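Forums > Yarn & Fiber > Crochet Help

We use cookies to keep you signed in. Accept / Manage settings

Is the Nuvska blocking course worth it?
Started by Eldana Chala, February

Eldana Chala
They want 300 for 11 lessons on blocking. I've crocheted for years with a wet towel and pins. What could possibly fill 11 lessons?

hookandeye
I took it. Lessons 2 and 3 are good, especially on lace edges. The rest is mostly them selling you Buritz wires.

Sumeya Yilma
Disagree. My shawls never lay flat before and now they do. The acrylic section alone saved me a blanket.

Eldana Chala
Saved it from what? Acrylic barely blocks unless you steam it, and the label tells you that.

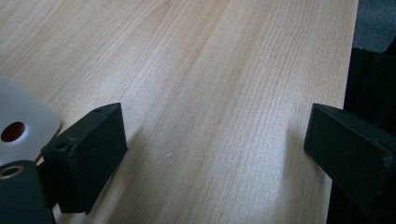

Tabletop, pale wood grain.

Sumeya Yilma
The label doesn't tell you how close to hold the steamer. I killed a Genix sweater that way, it went limp as a noodle.

nigatu_knots
Is it true they claim up to 100 percent shape recovery? On what yarn? I'd want to see one piece washed a few times before I paid anybody.

hookandeye
They say it in the sales video. No washing shown.

Eldana Chala
Then I'll keep my money and my towel. Sumeya, how close do you hold the steamer?

Sumeya Yilma
Far enough that it never touches. Go slow and test a swatch first.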